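# Chapter 4: Lend the Robot Your Hands

I learned to teach robots by being bad at it, so let's start there!

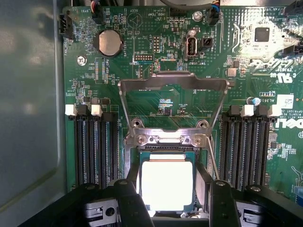 So what does it mean to show a robot a task? You do the job yourself, through the robot's body, while it records where every joint went and what its sensors picked up, and later a program learns to produce similar motions on its own.

There are two ways to go about it, and we'll spend this chapter on both. In the first you grab the arm and push it through the job (people call this kinesthetic teaching, a big name for shoving). In the second you stay out of its way and steer from a controller, a leader arm or a headset. That's teleoperation, and it's where I spent most of one November at a shop called Veltix, working on computer boards with Su-bin Kwak.

A processor in an open socket is a lovely first task and a cruel one. The two fingers have to come down on either side of the chip, evenly, with the load plate standing up behind them and memory slots to the left and right. I figured my hands already knew how to do this. They did, but my hands can feel things, and the controller gave me nothing back! I leaned on the camera view for everything, and a metal lid under a bright lamp washes out to nearly white, so I learned to watch the edges of the chip instead of its top.

We recorded 700 demonstrations. Su-bin went through them afterward and kept 74. I was a little hurt, I'll admit, until she played me a few of mine: I'd stop halfway down, wiggle, think about lunch, then continue. A learner can copy the wiggle as easily as the grasp.

Section 4.1 begins with pushing the arm by hand, and you'll want the gravity compensation notes from Chapter 3 nearby. Before you turn the page, pick up a coin from a table, slowly, with one eye closed, and write down every correction your fingers make. Keep the list. We'll use it in the first exercise.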